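Vamen Cell FAQ: Cables and Upkeep

Why does the left arm stop short of the back wall?
Its cable is snagged. It is always the cable. Free it, then home both arms again.

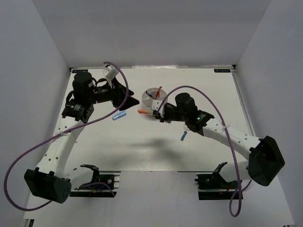
How much slack should I leave?
Enough for a full wrist turn, plus a little for optimism. The purple cable on each arm goes up in a tall loop over the wrist and then down beside the white link. Copy that.

How often do I check the screws?
Every 14 days. Maiara Teixeira keeps the log and will notice.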